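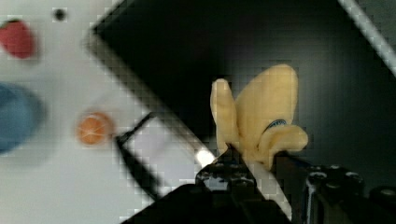 Plush banana, pale yellow, with a small dark blue sticker

Undar Valley Singers
Minutes of the May general meeting, upstairs room at Haslinger's

We got started at ten past seven, a little behind, as the early arrivals had found the coffee and were enjoying it too much to sit down. Edeltraud Reisinger was in the chair and welcomed everyone warmly, with a special hello to the two new altos who joined us after the winter concert and have already learned more of the Ivitz songs by heart than most of us.

Minutes of the last meeting
Read and approved, with one correction. The tenors did in fact bring a cake to the final rehearsal, and a very good one (lemon, with poppy seeds), and the secretary is sorry to have left it out.

The winter concert
There was a good deal of happy talk about this before we could move along. Everyone agreed that the slow opening worked beautifully with the lights down, and that the second half ran long. Edeltraud felt we might drop one of the two lullabies next time. The basses spoke up for keeping both, with some feeling, and it was left for the fall. Ticket sales and the basket at the door came to $1,602 after the hall was paid for, the best we have done at that hall. A thank-you card for the church office was passed around and signed by all present.
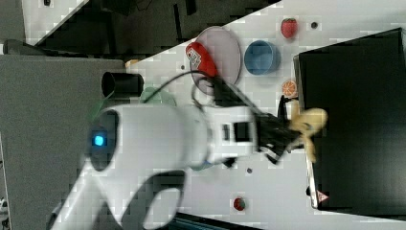 The trip to Onow
This took up the largest part of the evening, as expected. The choir in Onow has invited us to share their summer program, one half each, with two pieces sung together at the end. They have offered beds in their own homes for anyone who wants one, and we were all rather touched by that. Those who would like a bed should sign the sheet on the piano and please write down any allergies to cats or feathers — last time we only found out at bedtime.

We talked over the bus or the train for quite a while. The train is prettier and lets people walk around, but it means a change at a small station with a long flight of stairs, and several of us have knees to think of. The bus would pick up at the Haslinger's parking lot and stop once along the way for lunch. The bus won by a comfortable show of hands. It was asked that the driver be told ahead of time that we sing on the way home.

Clothes for the Onow concert: dark bottoms and any solid color on top, no scarves this time. The scarves are warm, they slide, and half of them have gone missing anyway. If you have one at home, please wash it and bring it back.
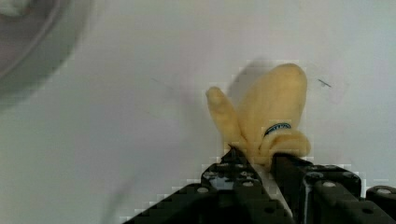

The music library
The shelves in the back hall have been sorted at last, and what a difference! We own 95 sets of music, a few of them pieces no one in the room could remember singing. Sets with pages missing are in the blue folder until somebody has time to go through them. A reminder, kindly meant, that pencil marks should be erased before copies go back, and that pen marks should never be there in the first place. Roughly 5 copies of the Ivitz songs are still out. Have a look under the piano bench, in the car, and in last year's coat.

Rehearsal times
The sopranos asked whether we could begin half an hour earlier through the summer so that people can drive home in daylight. Those who come straight from work were worried about supper. After some back and forth, Edeltraud suggested we keep the usual time and shorten the break, and this was agreed to with a certain amount of grumbling about the coffee.

Section practices will be held before the Onow trip, 4 in all, one for each voice part. The altos have asked for the room with the good piano and shall have it.
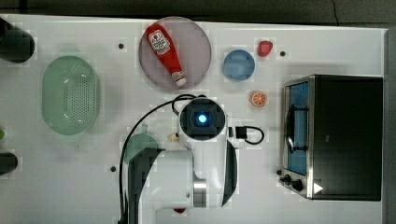
Other matters
The humming warm-up was brought up again. Some love it and some find that it makes their noses itch. We will try doing it standing up.

The piano needs tuning before the summer, especially the upper end, where two of the keys have gone sour. Edeltraud will call the tuner in Undar and ask for a morning visit.

Get-well wishes go to our accompanist, who is home with a bad back and would enjoy a phone call in the afternoons, though not during her nap.

To do before the next meeting
Bed sheet on the piano: everyone going to Onow
Bus booking and the lunch stop: Edeltraud
Scarves and missing copies: all of us, please
Joint pieces, final choice: to be settled by phone with the Onow choir

The meeting closed at a quarter to nine with one verse of the evening round, sung in three parts and then, by popular request, once more in four. The next meeting will be in the same room after the last rehearsal before the trip, and the second sopranos are bringing the cake.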